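News / Comics & Small Press

Penero Comics Weekend returns with a new room for first-time makers

November 28, 2023 – Penero, the yearly weekend for comics, zines and self-published books, will return to the Shehu Arts Centre next spring with 47 exhibitors and a separate room for people showing their work for the first time.

The new room will hold eight tables, offered free to makers who have not sold at a fair before. Each table can be shared by up to 2 people. Applications opened in October and will stay open until the places are filled.

Khairul Ginting, who runs the programme, said the room came out of requests from visitors. "We kept meeting people who had a finished comic in their bag and no table to put it on," Ginting said. "A full stand costs money and you need enough stock to fill it. Plenty of good work is one stapled booklet, and we wanted a place for that."

The main hall will be laid out as before, with publishers along the window side and individual artists in the middle. Kudus, the small press behind the harbour anthology of the same name, will launch its second volume on the opening afternoon. Three of its contributors will talk about drawing short stories to a fixed page count – the book allows each artist 30 panels and no more.

Sivov, the print shop in the centre's basement, will run drop-in sessions on folding, trimming and stapling. These are suitable for ages eight and over. Children must come with an adult.

Entry to the weekend is free. Talks need a ticket, which can be collected from the front desk on the day. The building has step-free access from the car park, and the café will stay open until the hall closes.

Exhibitors who took part last time do not need to send samples again, but should confirm their table size when they reply. 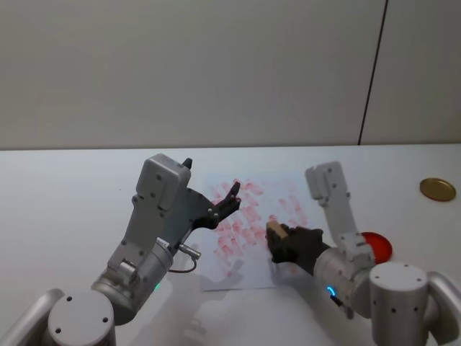
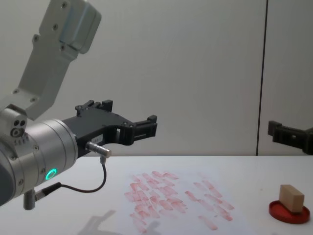
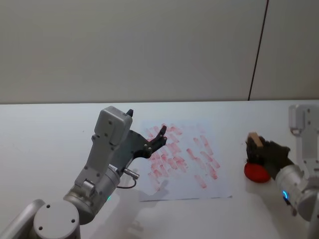
First and last pictures: a white tabletop with two robot arms. Middle picture: a robot arm with a small green status light.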